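Caring for a Tiled Worktop: Grout, Sealing and Small Repairs

Reviewed 23 November 2019 by Ilze Zariņš

Glazed tile itself needs very little. Almost every complaint we get about tiled tops concerns the joints, and most of those go back to the cleaner being used.

Daily cleaning

Use warm water with a few drops of dish soap on a soft cloth. Rinse with plain water and dry with a towel. Soap left in the joints holds dirt, and the grout will look gray within a few weeks even when the tile looks clean.

Do not use vinegar or lemon juice on cement grout. Acid dissolves the surface of the joint a little each time. Bleach will lighten a stain but does not remove grease, and it can strip the color from tinted grout. Never mix bleach with vinegar or with ammonia.

Stained joints

Mix baking soda and water to a thick paste. Press it into the joint with a finger, leave it for 22 minutes, then scrub along the line with an old toothbrush. Scrubbing across the line only moves the dirt onto the tile. Wipe, rinse twice, dry.

For oil, put the paste on dry and cover it with a folded paper towel overnight. Repeat if needed. Turmeric and red wine may not come out fully. In that case rake out and replace the joint, or color the whole top with a grout pen so that it matches.

Testing the sealer

Put a teaspoon of water on a joint near the stove and another near the sink. Wait seven minutes. If the water still beads, the sealer is sound. If the joint has darkened, it is time to reseal. Epoxy grout does not take sealer, and a penetrating product will dry on top of it as a sticky film. Check the original bag or tub if you still have it.

Resealing

Clean the joints and let them dry for a full day, longer in a damp room. Apply a penetrating sealer with a small foam brush, one joint at a time. Wipe any excess off the tile before it dries – dried sealer has to come off with a nylon pad and more sealer. Give it a second coat according to the label. Keep food and water off the surface until the time stated there has passed.

Muthu Menon, who set the tops in the Rekville test kitchen, reseals every October. A top that is used less can go two years.

Replacing a cracked joint

A crack along the wall is usually movement. Grout will crack there again. Rake it out and fill it with flexible sealant in a matching color.

A crack in the field of the top can be regrouted. Tape the tile edges, rake out the joint to at least two thirds of its depth with a hand rake, and vacuum out the dust. Dampen the joint but leave no standing water. Press the new grout in with a rubber float held at an angle, strike it level, and sponge off the haze once it has firmed up. Power tools are faster and chip more glaze.

If a tile sounds hollow when tapped with a coin, the bond has failed underneath. New grout will not hold it.

Backing wall color

Teal, dark green and navy show dried splashes more than mid-tones do. Satin paint wipes down better than flat. Ruaridh Aitken suggests painting a sample board and standing it behind the tile for a few days before buying the full amount.
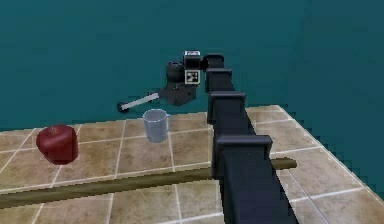 Tiled top against a plain teal wall (computer rendering).

Heat and knives

Tile takes a hot pan, but the grout and the adhesive below it do less well. Use a trivet. Cut on a board – glaze dulls a knife quickly, and metal marks on pale tile need a mild powder cleanser to remove.

Related pages: Choosing a grout width. Sealants for wet areas. Removing limescale from faucets.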